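Gewürze richten mit zwei Roboterarmen: Werkstatt-Tipps für die Betriebsküche

Lesezeit: 3 Minuten 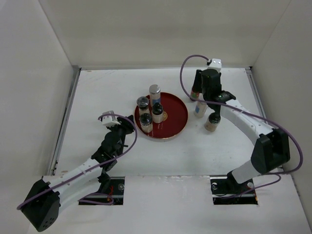 Wer legt fest, welche Gewürze auf welches Tablett kommen? Die Küchenleitung, und zwar am Vorabend über die Bestückungsliste. Die Anlage arbeitet die Liste ab und ändert nichts daran.

In der Kantine von Dekanell gehörte das Richten der Gewürztabletts bis August zur Frühschicht. Seither übernimmt die Zelle das Umsetzen. Für das Personal bleiben Nachfüllen, Kontrolle und Reinigung.

Streuer und Tablett
Das rote Tablett mit Goldrand spiegelt. Glänzende Flächen vor dem Start trocken abreiben, Fingerabdrücke auch von den Deckeln entfernen. Hohe Streuer nach hinten stellen, niedrige nach vorn. Zwischen den Behältern einen Finger breit Platz lassen.

Kabel
Die violetten Leitungen laufen in weiten Bögen an den Armen entlang. Nicht straffen und nicht mit Kabelbinder bündeln – der Bogen wird für die Drehung des Handgelenks gebraucht.

Tischfläche
Weiße Platte mit feuchtem Tuch wischen, keine Scheuermilch. Die Fuge an der Vorderkante ist leicht ausgebrochen, dort sammelt sich Salz: Pinsel statt Tuch. In die Öffnungen an den Armsockeln darf kein Wasser gelangen.

Dienstplan
Seo-ah Ki plant für die Kontrolle eine Person je Schicht ein. Die Einweisung umfasst 3 Termine.

Kommentare

Pornthip Saithong: Bei uns verklumpt das Salz seit der Umstellung schneller. Reiskörner im Streuer erlaubt?

Seo-ah Ki: Ja, aber beim Nachfüllen austauschen.

M. Lim: Der Pinsel für die Fuge hängt bei uns jetzt am Spülbecken.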